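How to start a small fan newsletter about a TV star you like

By Mio Kubo
August 28, 2018

I write a newsletter for people who follow the actor Ottó Csonka, from the hospital series Prilley. When I began, it had 9 readers and most of them were my cousins. Now it goes to 3,000 people. Many of them ask me how they can make one for their own favourite, so I wrote down the steps I use.

Step 1. Choose one person or one show
Do not try to cover all celebrities. The big magazines already do it and they have money. If you choose one actor, you can know everything in his career, also the small theatre roles. My friend Femi Tamuno chose only the judges of a singing contest, and this works well too.

Step 2. Collect your sources
Make a list of the places where real news appears first: the page of the agent, the channel's press page, the local newspaper of the town where the star grew up. For me this is the Dirnport paper, which prints things two days before the others. Read the list each morning with your coffee. I need 35 minutes for it.

Step 3. Check before you write
This is the step where I made my worst mistake. In my first November I wrote that Ottó was leaving the series, after I saw it on a forum. It was false, and 255 people wrote to me, some of them quite angry. After that I have a simple rule. I need two sources which do not copy each other, or the words of the person himself. If I have only one, I wait.
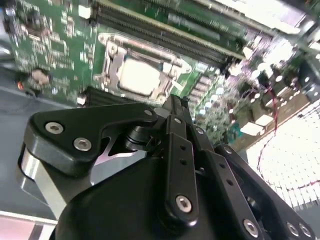 Be especially careful with health, pregnancy and divorce. When a star is in hospital, the family is reading too. I write only what they said in public, and I use their own words where I can. If they ask for privacy, I put one line with good wishes and I go to the next subject.

Step 4. Write short
One issue of mine has a main story, two or three small items and a letter from a reader. Put the news in the first sentence and the background after. Write who said it and where: "he told the Masson morning show" is much better than "sources say". Read the text aloud before you send. I still find missing articles in this way, and my spelling program does not.

Step 5. Be careful with photographs
A picture you find on a fan page belongs to somebody. Ask the photographer by e-mail and keep the answer in a folder. Gerasimos Zervas, who photographs premieres, let me use four of his pictures for a credit and a link. Others said no, and then I had to publish without.

Step 6. Send on a fixed day
I use Cedivari for the mailing because the free plan was enough at the start. Test the message on your own phone first. Put the link for leaving the list where people can find it, and do not be sad when they use it.

Step 7. Correct your errors
Put the correction at the top of the next issue, with the wrong sentence and the right one. When I spelled the name of the director Apostolos Theodorakopoulos in two different ways, he wrote to me himself, very politely. Now I copy and paste it.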